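1/ right, thread. been putting this off since December. why I stopped buying cheap clothes and started mending, and what it has done to my evenings (ruined them, mostly)

2/ counted everything in my wardrobe first. 46 tops. FORTY SIX. I wear maybe nine. one still had the Galtlow tag on

3/ spent more than £70 on alterations last year as well, nearly all hems. a hem is a straight line. I can do a straight line, I thought

4/ reader, I could not

5/ checks are the worst thing to learn on btw. every wobble shows. plain navy forgives you, plaid grasses you up

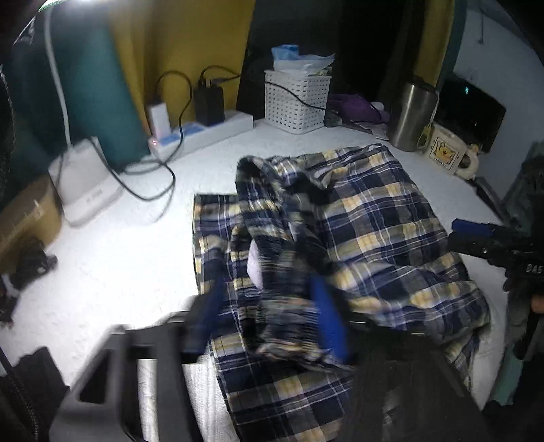
navy and yellow checks, all over the table again

6/ my neighbour Eftychia Theodorakopoulos did piecework for years and watched me pin a side seam for a full minute before taking the pins off me. "match the stripe first, then the edge." have been doing it backwards my whole life

7/ other things she's told me, in no order. wash the fabric before you cut it. cheap thread snaps, stop buying it. press every seam even when you cant be bothered. unpick sooner than you want to

8/ on machines — I got a secondhand Saker off a bloke two streets away, heavy as a fridge, only does straight and zigzag. thats plenty. the Zellell ones with the screen look lovely and I'd use two buttons

9/ elastic. ok. elastic deserves its own post. cut it shorter than the bit it's going round, quarter the elastic, quarter the fabric, pin at the quarters, stretch as you sew. if you just start at one end and hope, you get all your gathers on one side

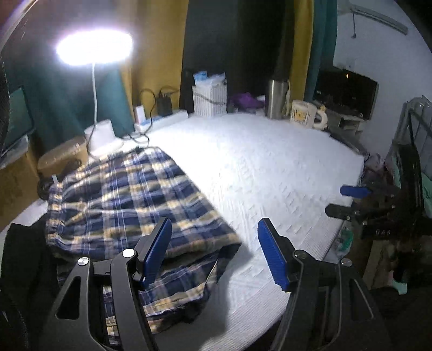 10/ and zigzag it, dont straight stitch. straight stitch pops first time you pull it on. ask me how I know

11/ buttons I get from Siddiqui's on the corner, there's a tin by the till you can root through. went in for four, came out with a bagful adn a zip I have no plan for

12/ has it saved money? bit. have I bought any new clothes? one pair of socks. do I now own too much fabric — yes, next question

13/ tomorrow: collars. I'm scared of collars. if anyone has a decent way of getting the points to turn out without poking a hole through, replies are open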